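Open day at Prumthorpe: vegetables, tablecloths and a very good scone

14 comments

I have been meaning to go to the Prumthorpe open day for three summers now, and something has always got in the way (a wedding, a burst pipe, and once simply the rain). This year I put it on the kitchen calendar back in February in thick pen, and I am so glad I did, as it was one of the nicest days out I have had in ages and I came home with sore feet and a head full of things to cook.

For those who don't know the place, Prumthorpe is the old seed merchant's yard out past the level crossing. The long brick sheds have been let out in pieces to small firms, and once a year they all throw open their doors, put out bunting, and let the rest of us wander through. There is no charge. You are given a paper map at the gate which bears very little relation to where anything is, and off you go.

I arrived just before 11, which turned out to be the right time for parking and the wrong time for the tea queue. The woman in front of me had driven over an hour with a dog on her lap — a passenger's lap, I should say, her husband was at the wheel — and we had a lovely chat about runner beans while we shuffled forward. The scones were from Montoya, the bakery in the end unit, and they were still warm. I had cheese. I went back later and had fruit as well, so I can speak for both.

The first shed belongs to Skatorar, who pack vegetable boxes for homes and for a few restaurants in the area. I expected crates and a forklift, and there were plenty of crates, but they had also gone to real trouble with their displays. My favourite was a lime-green plastic basket at the back of a table with a flowery cover, off-white with grey sprigs and fern fronds and little orangey blossoms. My grandmother had curtains very like it, and I stood there longer than I needed to, thinking about her back room.

The basket itself was piled up beautifully. A bok choy lay across the top with its white stalk one way and its dark leaf the other, and under it was a long pale vegetable, all stalk, that went nearly from one side to the other and split into yellowy-green ends. I had a guess at leek and the man beside me had a guess at spring onion of some giant sort, and neither of us was brave enough to ask. There was a round light green cabbage at the front, an aubergine so dark a purple that I wanted to take it home there and then, and one small brown mushroom tucked between the two. 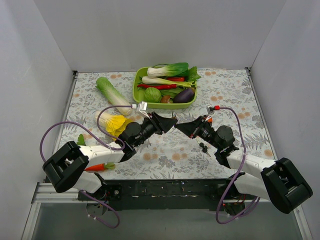
After that we were taken round in groups, and I joined the one that was leaving. Our guide had a soft voice and the shed has a hard roof, so I missed a fair bit, but I did catch that they send out 200 boxes on a busy morning and that the greatest nuisance in the trade is lettuce. It bruises if you look at it. Everything heavy goes in first, then the roots, then the things with skins, and anything leafy is laid on at the very end. I have been packing my own shopping the wrong way round for forty years, it seems, with the spinach at the bottom of the bag and a tin of tomatoes sitting on it.

The cold store was a great relief, as the day had turned warm. We were allowed in for a couple of minutes and two of the children refused to come out. It smells wonderful in there, of earth and celery mostly, and the shelves go right up to the ceiling. I noticed that the cabbages had a whole bay to themselves. Somebody asked how long a napa cabbage keeps and was told weeks, if you leave the outer leaves on and keep it cool, and there was a murmur from all of us who have been peeling them off at the first sign of a brown edge.

Next door is Kovex, who make labels and printed sleeves. I nearly walked past, thinking it would be dull, and it was the surprise of the day! They let you choose a strip of old label stock to take away, and I have one on my fridge now that says BEST PEARS in the most cheerful lettering. The big press gets through 3000 labels on a single roll, and when it runs it makes a sort of galloping noise that had my foot tapping. The smell of the ink is strong, so if you are prone to headaches I would do that shed first and then go and sit on the grass.

I did go and sit on the grass, with my second scone, and then I doubled back to Skatorar for the cooking talk. It was worth it. The subject was what to do with a mixed box when you don't recognise half of it, and the advice was very plain: sort it by how long it takes to cook, and start the slowest first. A napa cabbage can be cut across in ribbons, the white base going into the pan a few minutes ahead of the leafy end. Bok choy is the same, really, stalks and then leaves. Aubergine wants more oil than you think and more time than you think, and a long red chilli can be left whole in the pot and lifted out if you are nervous of the heat, as I am. 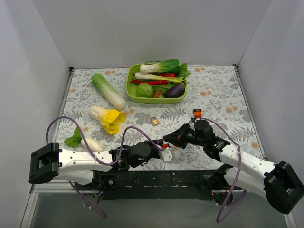 We each had a little paper dish to try, cabbage and red pepper with ginger, and I would happily have eaten a bowlful. A boy of nine or ten next to me announced that he did not like cabbage, ate his, and then ate his sister's. The recipe sheets had run out by the time I reached the front, but I scribbled down what I could on the back of the useless map and have made it twice since. It needs a squeeze of lime at the end, in my view, though that wasn't part of the talk.

There is a small shop by the gate where you can fill a bag from the crates. I bought an aubergine (of course), a napa cabbage the length of my forearm, and a handful of flat green beans which I ate raw on the drive home like a child with sweets. Prices were fair, a little under the market in town, and they take cards now.

A few practical things, as people always ask. Parking is in the field and the field is lumpy, so wear sensible shoes. The toilets are behind Montoya and there are only two. Dogs are welcome in the yard and have to wait outside the sheds, with water bowls put out for them in the shade. The sheds are all on the level apart from one step into Kovex, and they had a ramp there that looked solid enough. Go early if you want a scone, and don't leave the cooking talk to the last session as I gather that one was standing room only.

I shall be back next year, with my sister if I can prise her away from her allotment, and with a bigger bag.

1440 views
Shared 11 times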